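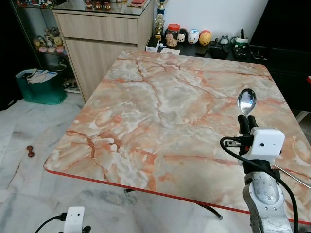

Right arm with the black two-finger gripper holding the spoon. The white camera module is on the gripper.

Two-finger gripper drops or twists cutlery, change the fingers or the camera?

Posted by Telma Daza in Arms and Grippers

I'm comparing two sets of fingers on a two-arm setup at home. One set is the plain hard plastic that came with the arms, the other is a softer pair from Fukby with a ribbed pad. Both arms have a camera at the wrist and there's another one higher up looking over the table.

The test is simple. Pick up a spoon or a fork, lift it, turn it upright, hold for six seconds, put it down. I did 36 tries with each set.

Spoon: the hard fingers are fine if they close on the middle of the handle. Closer to the end, the spoon rotates as soon as it leaves the table. The Fukby pads hold it better but they are thicker, and they push the handle away before they get under it.

Fork: worse with both. The handle lies almost flat on the table and the fingertips hit the tabletop first. The top is also glossy with a marble pattern, and I think the wrist camera loses the edge of the metal.

I can spend a bit more on this but not on new arms. Should I be looking at fingers, a different wrist camera, or the controller settings? The controller is a Medina, closing force is at 35 percent, and I haven't touched anything else.

Trinidad Figueroa

Fingers first. I went through the same thing with a Gelader gripper last September and wasted a month on cameras.

For flat cutlery you want a thin tip. File or print a wedge so the last bit of the finger comes to an edge, and put a strip of rubber only on the inside face. The thick pads are made for cups and boxes. With the wedge, one finger slides under the handle while the other comes down on top, so tilt the wrist a little before closing.

Where the fork lies makes a difference too. Mine worked much better once I set it at an angle with the handle toward the front edge of the table, the way the one below is placed. The arm reaches it without folding up, and you can line the fingers up across the handle.
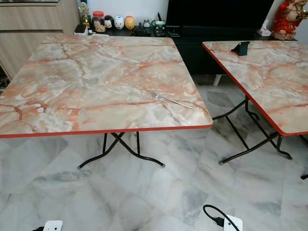
Clekthorpe

Try the settings before you buy anything. 35 percent is low for steel. On my Medina the spoon stopped rotating when I raised the force and slowed the lift. Go up in small steps and check the motor temperature.

For the camera, lock the exposure. If it's on auto, the picture changes every time the shiny part of the spoon turns toward a light. I run mine at a fixed 3000 microseconds, but that depends on your room. A plain matte cloth on the table would also tell you quickly if the marble pattern is part of the problem.

Trinidad is right about the thin tips for forks though. Force won't help if you can't get under it.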